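Threads > Workshop > Gripper tests

1/ OK so the gripper thread I kept promising. Two grippers, one arm, one very long day at the bench. Truklow two-finger vs the Biwott suction head. Both on loan, both going back soon, so I'm typing this fast. Sorry in advance for typos

2/ Why bother: we pack small parts at Gistmont, mostly bagged screws and little flat boxes. Current gripper is fine on boxes and awful on bags. Slips, drags, drops. I want one tool that does both or a good reason to buy two

3/ Test is dumb on purpose. Pick from tray A, place in tray B, repeat. Same path, same speed, same 16 parts in the tray every time. No vision for the first round, just fixed positions. Camera comes in later (see post 9)

4/ Truklow first. Mounting was easy, four screws and a plug. Software side was not. Their plugin wants the newer controller firmware and ours is older, so I ended up driving it over plain digital I/O. Open, close, that's it. No force setting from the program – you set it on the gripper body with a tiny dial

5/ The dial is fine btw. I thought I'd hate it. Set it once for bags, wrote the number on tape, never touched it again

6/ Results on boxes: perfect, dull, nothing to report. Bags: 17 misses in 2000 picks. Nearly all of them when the bag was lying flat and the fingers just squeezed air. A longer fingertip would probaly fix half of those

7/ Cables. Everybody's demo video has no cables. Mine has the arm cable, the tool cable, the extra one for I/O and they all want to be in the same place when the wrist turns. Zip ties up near the joint, then a wide loose loop so it can swing. Too tight and it pulls on the plug, too loose and it drags over the table. E-stop lives on the marble where I can smack it
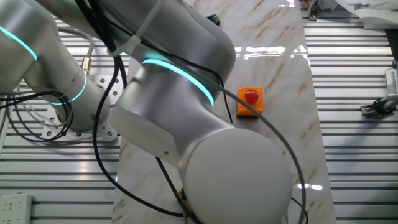 8/ Biwott suction head. Lighter, quieter than I expected, and the pick is FAST. Comes down, touches, gone. On boxes it beat the two-finger by a lot on cycle time. No need to line up with the edges either so my fixed positions could be sloppy

On bags it depends on the bag. Smooth side up, great. Wrinkled, or with the label half over the cup, it hisses and lets go halfway across. Tried the soft bellows cup, better. Tried two cups, better again but then it grabs the bag next door as well

Ran it to 2933 picks before I stopped, only becuase I went to eat and forgot it was going. Cup had a small nick by then. Cups are cheap, but someone has to remember to swap them

9/ Camera round. Irkier depth cam, fixed mount looking down at the tray. Calibration took longer than both grippers together. Shiny table = bad depth, big surprise. Put a sheet of grey paper under the tray and the noise mostly went away

With the camera on, the two-finger gets a lot better because it can turn to match the bag. Suction barely changes, it never cared about angle. What it does care about is tilt, and I'm not getting clean tilt off a clear plastic bag with this cam. Tried more light, less light, side light. Nope

10/ Controller gripes, quick ones
– pendant logs you out in the middle of a jog, why
– tool weight has to be reset by hand after every swap. Forgot once and the arm stopped itself on the first fast move. Fair
– copying waypoints between programs still takes way too many taps

11/ If I had to pick today: two-finger plus camera for bags, suction for the box line. So yes, two tools. Boss will love that

12/ Somebody asked about a combo head, fingers with a cup in the middle. Truklow says they have one, price on request, you know what that means. I asked anyway. Also asked for the longer fingertips

13/ Still to do before the loaners go back: bags in a heap instead of in rows, and slow the suction move down to see if the halfway drops stop. Will add numbers under this post when I have them. If anyone has run the Irkier cam on clear film and got usable depth, please tell me your settings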